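Monday, December. Bench 2, Durnar tower

Carried on from last wk. Tower is the one off the Sitompul job, wouldn't post, fans spin up and then nothing, no beeps. Danang had already swapped the memory with the spare pair and got the same. Reseated everything, same. So today = board out of suspicion or board in the bin.

09.40 Power lead off, held the button in for 15 secs, side panel off. Four screws on the panel, one of them chewed, used the wider driver and leant on it. Screws in the lid of the jam jar. NOT in the tray, Huw, they roll.

Dust. Lots, mostly in the mesh. Took it outside for the air can and did the fan end first. Didn't bother with the inside of the supply, that's a sealed thing as far as I'm concerned.

10.15 Cooler off. Paste gone like biscuit round the edges, soft in the middle. Wiped with the alcohol and the lint free, took three goes. Twisted gently before lifting so as not to pull the chip out with it (see Danang's entry about the Zutevine box, bent pins, bad afternoon).

10.30 Lever up, bracket up, chip out. Put it in the clamshell with the lid shut, labelled, top shelf of the grey cabinet. Laid the tower down on its side on the slotted bench for the next bit so I could get a light straight in.
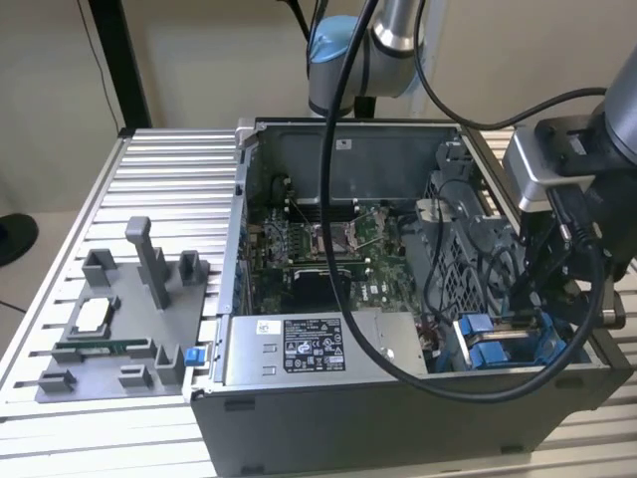
Durnar tower, side panel off, socket open, CPU out.

Went over the socket with the loupe, left to right then back again. One corner I wasn't happy with, looked like a contact sitting lower than its neighbours but could be the light. Moved the lamp and couldn't find it again. Marked the corner on the paper sketch with a cross anyway. Second pair of eyes needed, Huw to look after lunch, his are better than mine.

Don't put anything down on the board while that bracket is up. Not a pen, not the loupe. If you're leaving it, drop the bracket first.

11.20 Supply. Read the ratings off the label into the parts sheet, then put the tester on it. All rails in range. Left it running 40 mins on the tester and checked again, no drift to speak of. So not the supply, or not obviously. Wires out of it are a bit tight where they come up to the board, worth easing when it goes back togther.

Drives left in. No reason to touch them yet, customer wants the data whatever happens to the rest of it. If the board is dead they go straight over to the Dulenberg machine and we copy from there.

13.50 Huw looked. Says the corner is fine, says there's something on one contact further in, fibre maybe. Got it off with the soft brush, one stroke, away from the hinge. Will see.

Parts: rang round for a replacement board in case. One place had the right one, ref ends 518, didn't reserve it. Price was silly.

To do
chip back in, new paste, small blob
one stick of memory only for first try
post with drives unplugged
if still dead, ring Sitompul before ordering anyhting
order more lint free, we're on the last packet
find whoever has the 600 grit, it was in this drawer

Stopped 16.30, bracket down, sheet over the tower.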